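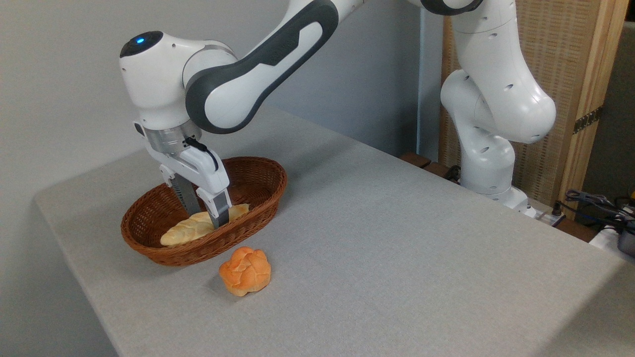 Palby Bread Handling, teleoperated subset

Episodes: 299
Task: move bread between a basket and a cloth-covered table
Robot: single arm, parallel-jaw gripper
Maintainer: Primo Parisi

Collection
The operator drives the arm by remote control from a hand-held leader device. One fixed camera records the workspace. Joint positions, gripper opening and operator commands are logged with each image. Episodes last roughly 80 seconds.

Contents
episodes/ one folder per demonstration
meta/splits.csv train and test lists
meta/notes.csv operator remarks, free text

Known issues
The gripper hides part of the loaf during most grasps. Failed grasps are kept and marked retry=1. Gripper force was not recorded. Clocks were resynced in September; earlier episodes need the offset in meta/offsets.csv.

Loading
Use the Hurnus reader, with image width set to 700.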